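Skesico Community > Storage and NAS > Drives

Replacement drive shows as "unrecognised" in a four-bay Skesico

Asked by Ya-wen Tu in April
226 views

I have a four-bay Skesico that was set up by whoever had my job before me. Bay 3 failed last month and I bought a used Pluvside SAS drive with the same capacity printed on the label. It spins up and the bay light goes amber, then the management page lists it as "unrecognised, 0 GB". The other three drives are fine and the array is running degraded.

I've reseated it twice and tried it in bay 4 with the array shut down. Same result. The seller says it was tested before shipping and has 23 days left on the return period. Is it a dead drive or is there something I should do to it first?

Answer 1 (accepted), from Flastiveck

Probably not dead. Used SAS drives that came out of a big array are often formatted with 520-byte sectors, and your unit only understands 512. It sees the drive answer but can't work out a size, so you get 0 GB.

You need a desktop with a plain SAS card (an HBA, not a RAID card) and a Linux live USB. Install sg3_utils, then:

sg_scan -i
to find the drive. Write down the sg number and check the serial against the label before going any further.

sg_readcap /dev/sgX
Look at the logical block length. If it says 520 or 528, there's your problem.

sg_format --format --size=512 /dev/sgX
This wipes the drive. It takes hours on a large one and you must not cut the power partway through. Mine took 18 hours. Put it on a UPS if you've got one.

When it's finished, run sg_readcap again, then put the drive back in bay 3 and start the rebuild from the management page. Back up the array first. Three old drives working hard for a day is when a second one goes.

If it already says 512, send it back.

Answer 2, from Zein

Had the same thing with mine, returned it and bought a new one. Cost more but I didn't have to muck around with cards and cables. Check the firmware too, old versions were fussy about drives.

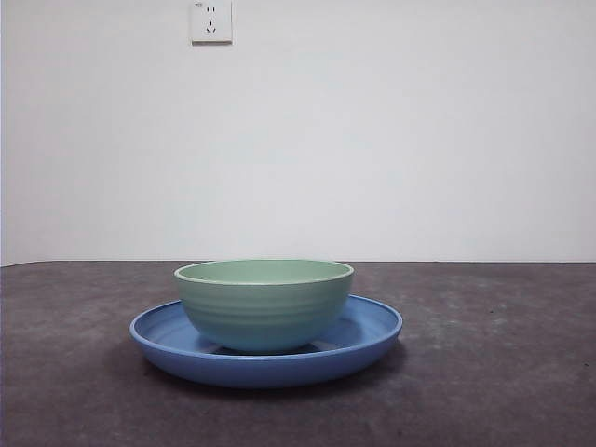 Green bowl on a blue plate, my kitchen

Comment from Ya-wen Tu

It was 520. Borrowed a card from work, the format ran overnight and into the next afternoon, and the unit picked the drive up straight away. Rebuild is at 40 per cent. The power-on hours are higher than I'd like so I'm ordering a spare.

Comment from Flastiveck

Good. Run a long self-test once the rebuild is done and keep an eye on the grown defect list. If it goes up in the first week, use the return.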